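Workshop tips: teaching two arms to hang up work gloves

Last updated 2022-04-21

These notes are for people who guide two arms by remote control and record the run, so the arms can learn the task later. I wrote them after 93 recordings of gloves on clips, and I kept only 70. Most of the bad ones were my own fault.

Before you start

Do one glove with your bare hands, slowly. Notice which hand holds and which hand opens the clothespin. Then use the same division with the arms and keep it for the whole session. If you change sides in the middle, the recordings will teach two different habits.

Lay the gloves flat and apart from each other, with the fingers open. A glove that is folded under itself is difficult to grip, and you will lose a lot of time turning it over. Do not put them in the same places for every run. Move them a little, turn the cuffs in other directions, and let one lie close to an arm base sometimes.

Gripping

Take the glove by the cuff. The cuff is thicker than the fingers and it hangs straight. Come down until the tips of the gripper touch the table very lightly, close, and wait one second before you lift. On polished stone the cloth slides easily, so push down less than you think - the gripper should pinch and not sweep. 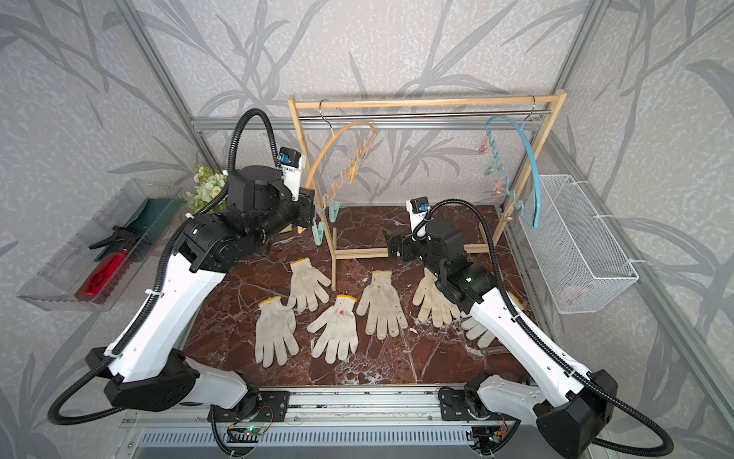
Ayanda Le Roux wrote to me that she does it in the other order: first she opens the clothespin with one arm and holds it open, and only then she picks up the glove with the other. She says the cloth swings less because it waits in the air for a shorter time. I tried it for 14 runs and it is a good way, but my left hand became tired on the controller.

Clipping

- Steady the hanger before you bring the glove. If it swings, wait.
- Approach the clothespin from the side and keep the wrist camera looking at it all the time.
- Put the edge of the cuff well inside the clothespin. A small corner falls out.
- Open the gripper fully before you go back, or you will pull the glove down again.

When something goes wrong

If you drop a glove, pick it up and continue. A calm correction is useful to keep. But if you bump the rack or the two arms touch, stop and delete the run. Rest after every 3 gloves. Tired hands make shaky recordings, and the shaking is learned too.

Write the name of the operator with each run. In July I mixed mine with those of Qusai Harb, who is faster than me, and it took a whole evening to separate them.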